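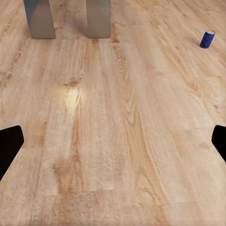 Section 2: Setting up two-step sign-in and your recovery codes

Okay, passwords are sorted, so now we get to my favorite part of Skivora. Two-step sign-in means that even if somebody gets hold of your password (phishing email, sticky note, whatever), they still need a code from your phone. Set aside a quiet stretch for this and do it on a computer you trust, with your phone next to you.

Before you start you'll need your Skivora admin login and an authenticator app. I use Sternis, but any app that makes six-digit codes will do.

1. Sign in to Skivora and open Settings, then Account Security.

2. Click Add Second Step. It'll ask for your password again, even if you typed it a minute ago.

3. Open your authenticator app, choose Add Account, and scan the square code on the screen. If your phone won't scan it, click Show Key and type the key in by hand. There are no zeros in it, only the letter O – I lost a whole evening to that one!

4. Type the current code into Skivora and click Confirm. If the code is just about to run out, wait for the next one. 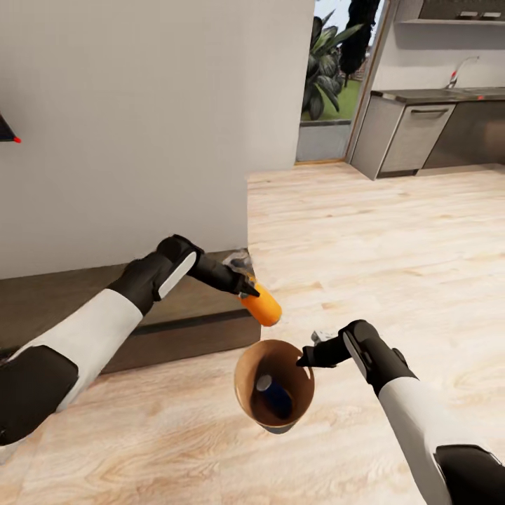

5. Skivora now shows you 11 recovery codes. Each one works a single time. Print them or copy them onto paper, and put the paper somewhere you'd keep a passport.

6. Tick I Have Saved My Codes and click Finish.

CAUTION: Don't save the recovery codes in the same email account you use to reset your Skivora password. Anyone who breaks into that mailbox gets both halves, and I've watched it happen at an office with more than 18 people on one shared inbox.

7. Sign out everywhere with the End All Sessions button, then sign back in with your password and a fresh code. I always do this right away, while I still have the old phone, the new phone and the paper all on the desk.

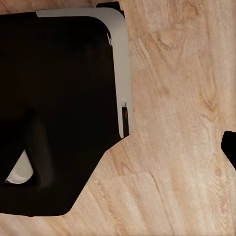 Section 2, Skivora set-up guide

Note: If you connect through the Lundgren VPN, turn it off for steps 3 and 4 and back on afterward. Mine kept dropping the page halfway through.

Note: Codes always rejected? Check the clock on your phone. Set it to automatic time and try again before you start deleting things.

If you also back up to Drolberg, it has its own sign-in and needs its own second step. The menus are a little different, and I go through them in the next section.

Last updated 03/02/2021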